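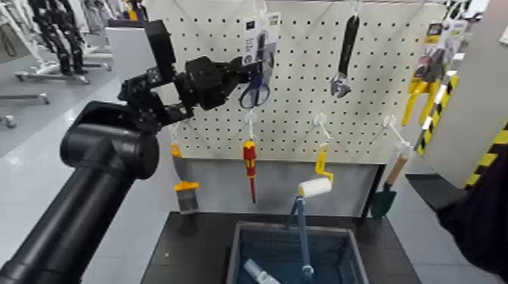 Tijeras de mango azul en el panel blanco de herramientas.

Quiénes somos

Hola, y gracias por pasarte por esta página, que es la que menos visitas tiene de toda la web y la que más me ha costado escribir. Soy la persona que está detrás de Pririx, una escuela pequeña de costura y arreglo de ropa. Pequeña de verdad: un local a pie de calle, una trastienda donde guardamos las telas y una cafetera que pide la jubilación desde hace tiempo.

Yo no vengo de la moda. Trabajé muchos años en una oficina, de esas con moqueta gris, y aprendí a coser por pura cabezonería: me compré un abrigo precioso, se le descosió el forro el primer invierno y en la tintorería me pedían por arreglarlo casi lo que me había costado. Así que lo arreglé yo. Mal, muy mal (todavía lo conservo y el forro tira de un lado), pero aquel invierno lo llevé puesto más orgullosa que nunca. Después vinieron los bajos de los pantalones de mi hermano, las cortinas de mi madre, un disfraz de pulpo para mi sobrina... y cuando me quise dar cuenta tenía el comedor lleno de ropa de otra gente.

La escuela abrió en noviembre, con 4 alumnas y 2 máquinas de segunda mano que hacían un ruido tremendo. La vecina de arriba bajó la primera tarde a quejarse y acabó apuntándose al turno de mañana. Hoy somos 40 personas repartidas en varios grupos, y las máquinas suenan bastante menos.

Qué hacemos

Damos clases de costura desde cero, de patronaje sencillo y de arreglos, que es lo que más me gusta enseñar. Coger un bajo, cambiar una cremallera, estrechar una camisa, zurcir un codo sin que parezca un parche de emergencia (o haciendo que se note muchísimo, que también queda bonito). En el curso inicial casi todo el mundo quiere hacerse un vestido la primera semana y yo siempre digo lo mismo: primero una bolsa, luego un cojín, luego ya hablamos. Me hacen caso a medias.

Dos veces al año montamos el taller Adent, que dedicamos entero a la ropa vaquera. Se llena enseguida, así que si te interesa escríbenos con tiempo. Traes unos vaqueros que ya no uses y te los llevas convertidos en otra cosa: un delantal, una mochila, una falda... El año pasado salió incluso una cama para gato, con bolsillos y todo.

También tenemos el armario Flisent, que es nuestra biblioteca de patrones. Ahora mismo hay 183 patrones en papel, muchos heredados de modistas del barrio que cerraron, y cualquier alumno puede llevarse uno a casa, calcarlo y devolverlo. Lo único que pido es que vuelvan doblados por donde estaban doblados - lo digo con cariño, pero lo digo.

Cómo son las clases

Los grupos son reducidos y cada cual va a su ritmo. Hay quien viene a aprender en serio y hay quien viene a pasar la tarde y charlar, y las dos cosas me parecen estupendas. No hay exámenes ni diplomas. Si faltas un día lo recuperas en otro turno, siempre que haya sitio, y si una labor se te atraganta la aparcamos y empezamos otra. En mi casa hay una bolsa entera de cosas aparcadas, ¡a mí no me vas a asustar!

Las telas puedes traerlas o comprarlas aquí al corte. Casi todas nos llegan de Stefanou, un almacén familiar que nos guarda los finales de rollo y con el que trabajamos desde el principio. Gracias a ellos descubrí la franela buena, y ya no hay vuelta atrás.

Si quieres venir

Abrimos por la mañana y por la tarde, y a última hora hay un turno pensado para quien sale tarde de trabajar. Puedes venir a una clase suelta antes de decidirte; basta con que nos escribas desde el formulario de contacto y nos cuentes qué te apetece hacer. No necesitas máquina propia ni haber cogido una aguja en tu vida. Trae, si puedes, alguna prenda que tengas olvidada en el armario por un botón o una costura, y empezamos por ahí.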